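The Wimholm Open Day

The Durnuvum Institute opened its doors to the public at 11 in the morning, and by a quarter past the queue reached the bicycle sheds. Visitors were asked to sign the book, to leave umbrellas in the rack provided and to proceed to the Wimholm Room on the ground floor, where the principal demonstration would take place.

Yeshi Lencho had been appointed to receive them. The appointment had been made in writing, in accordance with the regulations, and the letter stated that the demonstrator should speak clearly, should offer no opinion on matters of employment, and should on no account allow the public to feed the apparatus. The last clause had been carried over from an earlier letter concerning the institute's ponies.

She read the address of welcome as it had been approved. The institute, she said, had been founded for the improvement of ordinary labour. Its bakery programme, known as Skustell, was now in its second year. It was concerned with the handling of soft goods, which were easily crushed and which differed from one another in ways that a person did not notice until asked to write them down. The governors had set the programme a plain task. It was to take bread and pastry from one place and put them in another, and to leave them fit to be sold.

A boy near the front asked whether the machine knew what a bun was. Yeshi Lencho looked through the approved answers and found that the question had not been foreseen. She replied that the machine had been shown over 200 of them.

"Different ones?" said the boy.

"Different ones," she said, and turned the page.

The public was then invited to approach the table in parties of 4, keeping behind the rope. The buns and other baked goods had been set out on their paper, the ring-shaped pastry on its pink board, and the long metal fingers stood over the tabletop with their curved tips almost touching. A hush fell, of the sort that is usual in chapels and at auctions. 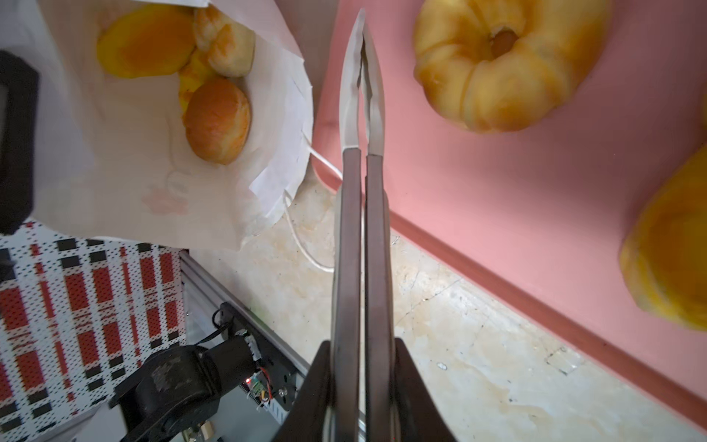 Fröhlich remarked, from the second party, that his mother had used tongs very like those for the whole of her working life, and that she had gone by the sound of the crust. He wished to know whether the institute had made any provision for sound.

Yeshi Lencho answered that it had not. She added that the observation would be entered in the book.

"She would squeeze it once," Fröhlich said. "Very lightly. You could hear whether it was yesterday's."

The address made no mention of yesterday's bread. It passed at this point to the subject of funding, and she was aware of the paragraph waiting for her, with its thanks to the governors and its reference to the new roof. She put the pages down on the chair. She asked him what the sound had been like, and he considered this with some care, and said that it was like walking on a path in frost, but a long way off.

The other members of the party did not object to the delay. One of them thought it was more like paper. The boy, who had come round again without joining the queue, held that bread made no noise at all, and was told by several persons that he had been brought up on the sliced kind.

The demonstration had been allotted 30 minutes. It exceeded them. When the bell was rung for the next item, a talk on drainage in the upper lecture room, the rope had been moved to one side and the visitors were standing in no particular order, discussing crusts.

That evening Yeshi Lencho submitted her report. Under the heading of attendance she wrote that it had been satisfactory. Under the heading of departures from the approved text she wrote: one, on the subject of sound. She requested that Mr Fröhlich be invited back in August, at the institute's expense, and that he be asked to bring the tongs.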